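Sorting and Storing a Shared Play Kitchen
Project report, Early Childhood Studies, second-year practical module
Dinley campus, submitted in February

Background

The play kitchen at the Dreltgate family room is used by children from toddlers up to early school age. The furniture is in fair shape. The small items are the trouble. Over the years the collection has grown through donations and through purchases made whenever something ran out, and it is now a mix of wood, plastic and felt pieces from many different sets. When I started, everything was kept in two deep plastic bins under the window. To find one thing you had to tip the bin out, and most children did.

My project had two aims. The first was to go through the whole collection and decide what should stay, what should be repaired and what should go. The second was to work out a way of storing it that young children could use without an adult reading labels to them.

What other people have done

I read the module texts on play environments and two handouts from the Thakur toy library, which lends play sets to families and has its own sorting rules. The toy library stores by set: if a tea set arrives together, it stays together in one bag with a contents slip. This works well for lending, where everything has to be checked on return. It works less well in a room where several children play at once and a cup may end up in the shop corner or the doctor's bag.

The other approach in the texts is to store by use. Food goes with food, pans with pans, and appliances stand out where they can be reached. The drawback is that someone has to decide what each thing is for, and children do not always agree with adults about that. A pot lid is also a steering wheel and a cymbal.

I chose to store by use, with one exception that I explain further down.

Method

I worked in the mornings before the room opened and spread the collection out on tables a group at a time. Each session covered one part of the collection. I wrote a card for each group, then went through it piece by piece and put everything into one of four piles: keep, clean, repair, remove.

The rules for the remove pile were set before I started, so that I would not make them up as I went along:

Cracked plastic with a sharp edge.
Anything small enough to fit in the choke tester.
Wood with splinters or flaking paint.
Felt food with stuffing coming out, unless a seam could be closed by hand.

Cleaning was done with warm soapy water for the plastic and a damp cloth for the wood. I did not soak any wooden pieces. An earlier wooden cutting set had been soaked by somebody and the halves no longer fitted together.

For the storage trial I used low open shelves and shallow trays. The trays came from the Jultunell range, which the family room already had in a cupboard, so there was no cost. I set up the shelves one way for the first half of the trial and changed the layout for the second half. In each half I watched free play for 45 minutes and then watched the tidying. I made notes on where children looked first, what they carried and where it was put back.

Sorting the collection

Over 100 pieces were kept. The food was the largest group and also the most uneven. There was a great deal of fruit and very little that would make a meal. Many of the cutting pieces had lost their other half. I kept single halves if they were clean and whole, as the younger children do not seem to mind and the older ones use them as slices.

The remove pile was smaller than I expected and was mostly thin plastic cutlery. The repair pile was mostly felt.

The appliances took the most thought. They are the pieces children argue over, and they take up a lot of shelf. A coffee grinder with a handle gets far more use than a plain pot. Several of them are also too large for a tray, which meant the tray system could not cover everything.

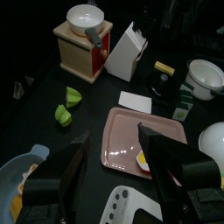
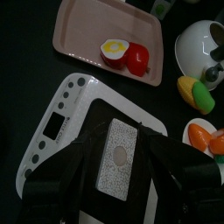
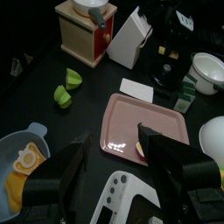
Lids were the second problem. In the old bins they had drifted away from their pots, and matching them took most of a morning. I tried three ways of keeping them together. Taping a matching color to the pot and lid worked until the tape was picked off. Stacking the pots with the lids on looked neat but used up too much height. In the end I stood the lids upright in a dish rack next to the pots. This was the only method that lasted to the end of the trial.

Results of the storage trial

In the first layout, food was on the top shelf, pans in the middle and appliances at the bottom. Children went to the bottom shelf first and then stayed there, sitting on the floor in front of it and blocking the rest. The food was hardly used in the first part of the session.

In the second layout I moved the appliances up onto a counter and put the food trays at the bottom. Play spread out along the counter – there was less waiting and fewer complaints. More food was used, and it was carried to the counter by the tray instead of one piece at a time. I had not planned for this, but the trays turned out to be useful in play as well as in storage.

Tidying was better in the second layout, though not by as much as I had hoped. Large items went back where they came from nearly every time. Food went back to a tray, but often the wrong tray. The picture labels I had made did not seem to help the youngest children, who put things wherever there was space. Older children followed the labels for fruit and vegetables and ignored the ones for dairy and bread.

The exception I mentioned is the tea set. I stored it by use to begin with, cups with cups and plates with plates, and it was constantly being taken apart and asked for. When I put it all back in one basket, it was played with as a set again. I left it that way.

Limits of the project

I watched only 2 sessions in full, one for each layout, and the children present were not the same both times. The difference in play may come partly from the group. I was also in the room as an adult they did not know well, and some children brought me food when they might otherwise have played with each other. I was the only observer, so the notes have not been checked against anyone else's.

Recommendations for the room

Keep the appliances on the counter and the food low down.
Use fewer food groups. Fruit and vegetables in one tray, everything else in another.
Keep the dish rack for lids.
Leave the tea set in its basket.
Check the cutting pieces once a term and take out any with worn fasteners.
Ask donors for meal foods before accepting more fruit.

The picture labels could be tested again with photographs of the pieces in place of my drawings. I ran out of time to do this, and the drawings are still on the shelves for now.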